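Unit 11: Reading a two-arm result

The Trellik method learns from demonstrations. A person drives both arms through a task, the joint positions and camera views are logged, and a network is trained to predict the next short burst of motion. The paper behind it reports 1,081 demonstrations and a 70 per cent success rate on hanging stemware on a rack. Before you repeat that number to anybody, ask what was counted.

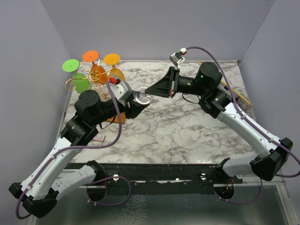
Start with the word "success". In the Ninh task list, a trial passes if the glass is on the rack when the clock stops. A glass that was dropped, nudged back and caught on the third try scores the same as a clean one. I would want the two reported separately, and the paper doesn't do it.

Then ask about starting positions. The Bonditside group re-ran the policy with 19 layouts of their own and published no videos of the failures, so we can't tell whether the grasp or the placing went wrong.

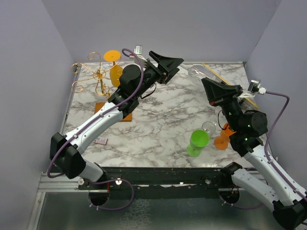

Clear objects are the weak point of most camera-based policies, and averaging hides it. A coloured bowl gives the network an edge to work with; a colourless one mostly gives it the table behind. Pose matters as well. A clear stemmed glass lying on its side near the far edge is a different problem from a green goblet standing with its bowl up, yet the Starkemel scoring sheet puts both under "glass". Split the results by colour and by pose, even if each group ends up small.

For the June tutorial: rewrite the results table with those splits and mark every cell the paper gives you no way to fill.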